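Refill or Recycle? What my street does with its drink bottles
Assunta Barbieri
Final project report, August 30, 2018

So I should start by saying I picked this topic out of pure annoyance. We got back from my cousin's place last November with a boot full of empties, and my mum and I had a proper argument in the driveway over whether the lids stay on. Neither of us knew! That argument turned into this project, and we still have it every couple of weeks.

My question was pretty simple. Do people on my street know what happens to a plastic drink bottle once it leaves the kitchen, and does knowing change what they do with it? I made a survey of 6 questions and took it door to door, and I also left copies on the counter at Rostico, the café on the corner (thanks to them for putting up with me and my clipboard). In the end I had 94 filled-in forms, a lot more than I'd hoped for. Two were filled in by the same kid in different coloured pens, but he'd clearly thought hard about both so I've left them in.

The answers I liked best were the long ones. One lady on Curner Street wrote right down the margin and over the back about the glass bottles she used to return to the milk bar as a girl, and what she spent the money on (mostly musk sticks). Plenty of older people brought up the refund without me asking.

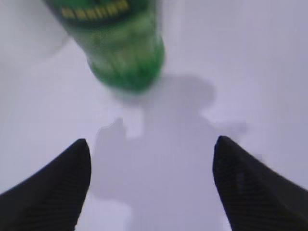 Younger people mostly said they rinse and bin, and then a few of them admitted they don't rinse. Fair enough, neither did I before this. What surprised me was how many thought anything with a triangle on it gets recycled. The number inside the triangle only tells you what kind of plastic it is, and whether your council takes that kind is a whole other matter. I had to look that up myself, so I'm not judging.

I also visited the Arkbridge depot. Mr Gulyás showed me through and let me ask all my questions, even the lid one. At his depot they want lids off and in a separate tub — so Mum was right, and she has asked for that to be in the report. The smell is something else, by the way. Sort of flat lemonade and old beer, and it stayed in my jumper until I washed it.

If I did this again I'd change question four, where I asked if people recycle "regularly". Everybody has their own idea of regularly. My neighbour ticked yes and then told me he goes at Christmas. I'd also start earlier in the term and bring a spare pen, and I'd try the flats behind the oval, where I ran out of time to knock.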